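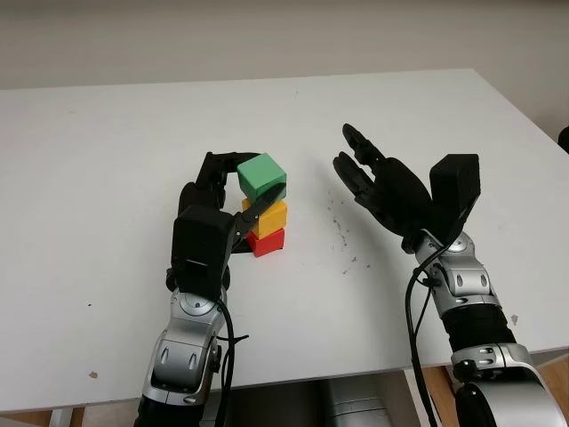 April, late evening.

Spent most of the day on the blocks. Three in the stack, red at the bottom, then yellow, then green, which is the order Princess wants for the Murnum set. I had argued for green at the bottom on grounds of contrast with a white table, but she has the booklet half laid out and I let it go.

The edges are the real question. The rounding on this batch is 2 mm, up from a bare chamfer last year. It is kinder to the fingers and the paint should chip less at the corners, but it takes a strip off every face, so the contact area between one block and the next is smaller. With three blocks it makes little difference. With five or six a small offset low down is carried up through the whole column and the top one goes. Did 30 stacks of five after lunch and wrote the offsets in the green notebook. Will work out the spread tomorrow, when I can look at a column of figures without resentment.

Girish Dubey rang from Hekholm about the order. He has 906 sets boxed and wants to know whether to carry on to 4,000 with the present rounding or stop and wait. Told him to wait. He was civil about it - more than I would have been. The yellow is also nearly a shade warmer than the sample card from Vetham, though under the desk lamp I could not swear to it. Must compare the two by the window in the morning.

The table needs a proper clean. It has picked up marks and specks again, and a speck under the bottom block is enough to spoil a reading. Tried washing-up liquid on one corner, with fair results. Buy more cloths.

Rang Dhillon about the lids, no answer. Soup, then bed.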